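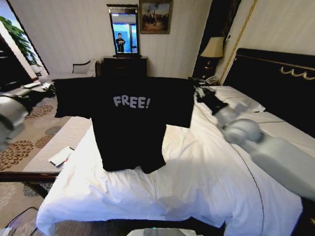
Trollell

阅读时间：14 分钟

Trollell 是一个回合制的地下城运货游戏，单人，键盘操作，字符画面，也可以切换成图块。玩家扮演一名脚夫，在一座分层的地下城市里接单、背货、找路、交货。战斗存在，但大多数时候可以绕开。本文档说明目前已经实现的规则、编译和运行的方法、数据文件的写法，以及已知问题。规则还在改，文档与程序不一致时以程序为准，也请顺手提一个 issue。

仓库里有两部分。游戏本体在 game 目录，规则脚本在 rules 目录，用 Nusix 写成。Nusix 是为这个游戏做的小型脚本语言，解释器也在本仓库里，没有单独发布的打算。

编译和运行

需要一个支持 C++17 的编译器和 CMake，图块模式另外需要 SDL2。只玩字符模式的话不用装 SDL2，配置时把 TILES 关掉即可：

cmake -B build -DTILES=OFF
cmake --build build
./build/trollell

Windows 下请用终端程序运行，老式的命令提示符窗口显示不全制表符，地图的墙会变成问号。macOS 没有人长期测试，能编译，图块模式在外接显示器上偶尔会整体缩小，原因不明。

启动时程序会在当前目录找 rules 文件夹，找不到就去可执行文件所在的目录找，再找不到就报错退出。打包的时候最容易漏掉的就是它。

存档放在用户目录下的 .trollell 里，每个角色一个文件。存档是文本格式，可以打开看，也可以改，改坏了程序会拒绝读取，并指出出错的行号。

角色属性

角色有四项基本属性：力气、脚程、眼力、口才。

力气决定负重上限，也影响近战伤害。脚程决定一个回合能走几格，以及负重超过一半以后每格要多花多少行动点。眼力决定视野半径，还决定能不能看出货箱有没有被人动过手脚。口才用在接单、砍价和过关卡上。

四项属性在建角色时分配，之后只能通过训练师提升，升级不会直接给属性点。早期版本升级给点，结果所有人都把点数堆在脚程上，货扔下就跑，送到什么算什么，后来就改掉了。

除了基本属性，还有六项技能：捆扎、辨路、开锁、包扎、暗语、短兵。技能靠使用来提高，每项技能的上限由对应的基本属性决定。捆扎看力气，辨路和开锁看眼力，暗语看口才，包扎和短兵取力气和眼力里较低的那个。

技能每次使用成功会积累熟练度，失败也积累，数值减半。同一个对象反复使用，从第四次起不再积累，所以对着同一把锁开开关关是没有用的。

行动点和时间

每个回合玩家有 60 点行动点。走一格平地的基本消耗是十点，台阶和碎石地是十五点，齐腰深的水是三十点。没用完的行动点不会留到下一回合，例外是选择“等待”，等待会把剩余行动点的一半带到下一回合，只带一次。

敌人和中立角色也按行动点行动，先后顺序由脚程决定，脚程相同的时候玩家先走。

时间按钟点计算，二十个回合为一刻。商店、关卡和渡口都有开放时间，交货期限也用钟点表示，写在货单上。上层城区早上六点开门，晚上八点关门，下层没有关门这回事，只是夜里换一批守卫，而夜班守卫的脾气普遍比较差。

睡觉要找床位或者火堆。在床位上睡到天亮恢复全部体力，在火堆旁边只恢复一半，还有一定概率丢东西。丢东西的概率与货物价值有关，与货物重量无关。

负重和打包

货物占两种空间，一是重量，二是格子。背架初始有二十四格，排成四行六列，货物有各自的形状，可以旋转，不可以折叠。长杆类的货物可以伸出背架，伸出的部分会在窄巷里卡住，经过门洞要多花一个回合把它斜过来。

捆扎技能影响货物松动的概率。每走完一段路程，程序会对背架上每一件货物做一次检定，未通过的货物进入“松动”状态，松动的货物再一次未通过检定就会掉下来。停下来重新捆扎要花一整个回合，技能高到一定程度以后可以边走边做。

易碎品掉落必碎。液体类货物掉落后按容器种类处理，陶罐必碎，皮囊不会破，铁桶会洒掉四分之一。活物掉落以后会跑，能不能追上要看脚程。

货物之间也有影响。香料放在食物旁边会串味，收货人会扣钱；火油放在火把旁边则是另一回事，请自己当心。相邻关系的完整列表在 rules/adjacent.nsx 里，按类别写，改起来很方便。

罪值

Sin 是游戏里记录违规行为的数值，中文界面里显示为“罪值”。偷拆货箱、走私、赖账、袭击中立角色都会增加 Sin，上限是 1000，到顶以后所有关卡对玩家关闭，只能走下水道。

Sin 不会随时间自动减少。减少的办法有三种：到忏悔所交钱，按指定的要求完成一次无报酬的运送，或者找人作保。作保的人会承担一半的数值，作保之后如果玩家再犯，保人从此不再跟玩家说话，他经营的店铺也会关门，这个后果目前无法撤销。

需要注意的是，Sin 增加的前提是有人看见。视野内没有中立角色，行为就不会立刻记录，但是货箱上的痕迹会保留下来，收货人检查出来以后照样算数，而且加倍。玩家自己的眼力足够高的话，交货前能看到痕迹是否明显。用新封条重新封好可以遮掩，封条只能在黑市买到，买封条本身不算违规。

有些委托人只接待 Sin 较高的脚夫。下层的三条支线任务要求 Sin 至少达到 239，低于这个数的时候，接头人会假装听不懂暗语。以后可能会把这个门槛改成区间，现在的写法意味着数值接近上限的角色也能接到，与剧情对不上。

钱

货币单位是 Fiver。一个 Fiver 可以换五个铜角，铜角只在下层流通，上层的店铺不收。汇率固定，兑换处收手续费，手续费随口才变化，最低为零。

每张货单有定金和尾款。定金在接单时给，尾款在交货时按货物完好程度和是否准时计算。迟到一刻扣一成，最多扣到五成，之后收货人拒收，货物归玩家，定金要退。拿着拒收的货去黑市卖掉而不退定金，算赖账。

玩家可以在行会存钱，没有利息。死亡时身上的钱全部丢失，存在行会的钱由下一个角色继承一半，前提是死去的角色立过遗嘱。立遗嘱在行会柜台办理，要花两个 Fiver，每个角色只能立一次。 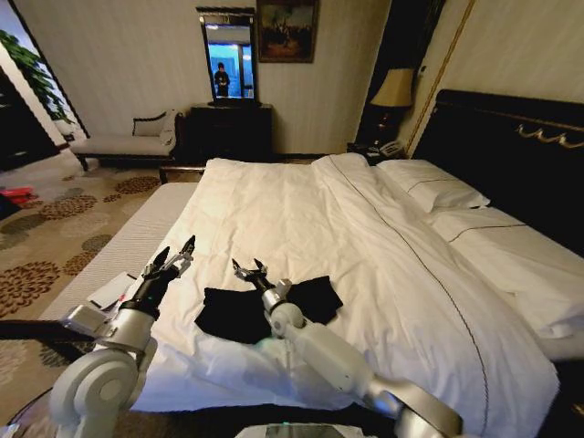
战斗

战斗在地图上直接进行，没有单独的画面。攻击先做命中检定，再做伤害检定。命中看短兵技能加上武器修正，减去对方的闪避；闪避由脚程和当前负重决定，背架全满的时候闪避为零。

玩家可以在战斗中卸下背架，花费二十点行动点。卸下的背架留在原地，敌人可能去翻。盗贼类敌人会优先去翻背架，拿到东西就逃，所以把背架当诱饵是一种可行的打法，只要里面的东西丢得起。

受伤分为轻伤、重伤和断骨。轻伤睡一觉就好；重伤要包扎，不包扎每刻掉一点体力；断骨只有医馆能治，没治好之前负重上限减半。体力掉到零角色死亡，没有濒死状态。

死亡是永久的，程序会删除存档。如果只是想试规则，可以在启动时加 --practice 参数，这个模式下存档不删除，成绩也不进入排行榜。

地图生成

城市共五层，每层由固定的街区和随机的通道组成。街区是手工画的，放在 maps 目录里，一个文件一个街区，纯文本，用字符表示地形。当前版本共有 776 个街区文件，包括下层的几组集市和一批只有墙没有内容的填充块。

生成的时候先放主要地点，再放填充块，最后挖通道。挖完以后程序会检查每个主要地点之间是否连通，背着长杆能不能走通也在检查范围之内。检查不通过就换一个种子重新来，最多重试二十次，仍然不通过会报错，并打印最后使用的种子。遇到这种情况请把种子贴到 issue 里。

每层至少有一条水路。渡船按钟点开，船夫按格子收费，不看重量，所以运铁锭走水路最划算。运活物上船要做一次检定，山羊尤其麻烦，检定难度是其他活物的两倍，失败了全船都得等它上来。

想加街区的话，请注意以下几点。

街区宽二十格，高十二格，多出来的字符会被忽略，不足的部分用墙补齐。

四条边上至少要有两个出口，出口用加号标出，出口内侧必须是可以站人的地形。

文件第一行写街区所在的层和类型，格式参照已有文件。类型写错的街区会被当作填充块使用，程序只在日志里给一行提示，很容易看漏。

不要在街区里直接写死角色的名字，用角色表里的编号。

货物数据的写法

每种货物在 rules/goods.nsx 里占一段，下面是羊毛毡的写法：

goods felt
 name "羊毛毡"
 weight 4
 shape "XX/XX"
 value 12
 class cloth
 fragile no
 on_wet { weight = weight * 2 }
end

shape 用大写 X 表示占用的格子，用点表示空格，斜杠换行。weight 的单位是斤，value 的单位是铜角。class 决定相邻关系和被偷的概率。以 on_ 开头的是事件，目前支持 on_wet、on_fire、on_drop、on_sold 和 on_inspect，事件里可以改变这件货物自身的数值，不能改变角色的数值。

on_wet 在角色进入齐腰深的水里时触发，每次入水触发一次，上岸再下水算新的一次。羊毛毡这一段没有写上限，反复下水重量会一直翻倍，已经有人因此在渡口被压得动弹不得。程序里现在有一个总的限制，单件货物重量不能超过原重的四倍，写新货物的时候不必自己处理。

数据改完以后可以运行检查工具：

./build/nusix-check rules

它会报告语法错误、重复的货物名、形状里的空行，以及引用了却没有定义的类别。它不检查数值是否合理。

操作按键

方向键或者小键盘移动，小键盘可以斜走。i 打开背架，r 在背架界面里旋转货物，t 重新捆扎，j 查看货单，g 拾取，d 放下，s 等待，z 睡觉，c 与相邻的角色交谈，x 查看。大写 D 是卸下整个背架，与小写 d 只差一个 Shift，按错过的人不少，可以在设置里给它加一次确认。

按键可以在 keys.cfg 里改。中文输入法打开的时候部分终端收不到按键，请先切回英文。

翻译

界面文字放在 text 目录，zh.txt 是原文，en.txt 是英文，由 Wing-yan Hsiao 翻译和维护。英文版的任务对话翻完了前三层，后两层显示中文。货物名称已经全部翻完，描述文字还缺一部分。

翻译别的语言请复制 zh.txt 改名，每行等号左边是编号，不要动，右边是文字。花括号里的内容会被替换成角色名、货物名或者数字，顺序可以换，但是不能少。中文没有复数，英文和其他有复数的语言可以写成 {n:jar|jars} 的形式。

已知问题

图块模式下，背架里旋转过的长杆类货物图标方向不对，不影响规则。

在渡船上读档，船夫有时会再收一次钱。

保人死亡以后，他承担的那一半 Sin 应当消失，现在会回到玩家身上。这是程序错误，会在下一个版本修正。

对着已经打开的货箱使用开锁技能会消耗开锁工具。

夜里在第四层的集市等待，回合数推进得很慢，主要耗时在角色寻路上。减少同屏角色数量可以缓解，设置里的选项叫“人流”，建议先调到中。

练习模式的存档不能转成正式存档，反过来可以，转过去就回不来了。

版本兼容

五月的版本改了存档里货物的记录方式，旧存档读入时会自动转换，转换之后旧程序无法再打开，介意的话请先备份。松动状态不会被转换，所有货物在转换后都算捆好的。

rules 目录如果自己改过，更新前请另存一份，更新会覆盖同名文件。自己新增的文件不会被覆盖，但要记得在 rules/index.nsx 里重新加上引用，因为这个文件每次更新都会换成新的。

提交修改

规则方面的改动请先开 issue 说明想法，附上一段能复现问题的存档或者种子。街区、货物和翻译可以直接提交，能通过检查工具就会合并，文字上的小改动由合并的人处理。

代码缩进用四个空格，Nusix 脚本用两个。提交说明中英文都可以，请写清楚改了什么，只写“修正”的会被退回去补。

许可

程序代码和 Nusix 解释器使用 MIT 许可。街区地图、任务文字和翻译使用 CC BY-SA 4.0。图块的许可写在 tiles 目录下的说明文件里，其中一部分图块不允许单独再分发，做衍生版本之前请先读完那份说明。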